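Notes > Household > Materials

May, by Setareh Jalali

I spent Saturday comparing ways to keep printed fabric from shifting while I cut it. The test piece was cotton from Kukeck, 141 cm wide, washed once and pressed. After washing it measured 138 cm at the narrowest point, so I cut all 16 napkins from the center and left the selvages alone.

Pattern weights worked for straight cuts up to 40 cm. Past that the far end crept toward the blade by two or three millimeters. Spray starch reduced the creep but left a film on the ruler. I went back to weights plus a strip of low-tack tape along the cut line.
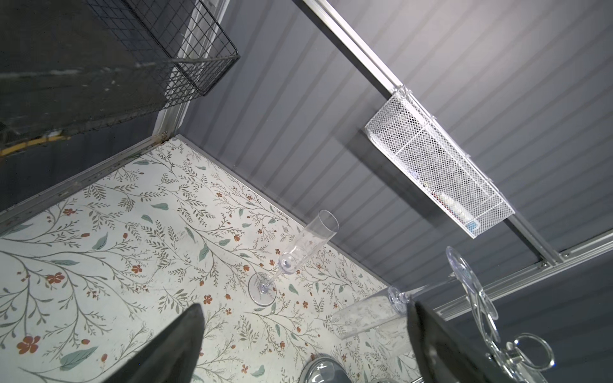

Botanical print on cream, small rust-red berries and orange-red flowers.

Prints with branching stems are harder to square than checks. The stems have no grain direction, and the eye follows them instead of the weave. I pull a single thread from the raw edge and cut along the gap. It takes 13 minutes per edge on a tight weave.

Hems are double-folded at 1 cm, mitered, stitch length 2.5. Soledad Rosenthal asked about 3.0. I tried it on two corners and they puckered. Thread weight may be a factor; I have not tested that.

Contact | © Setareh Jalali | Back to top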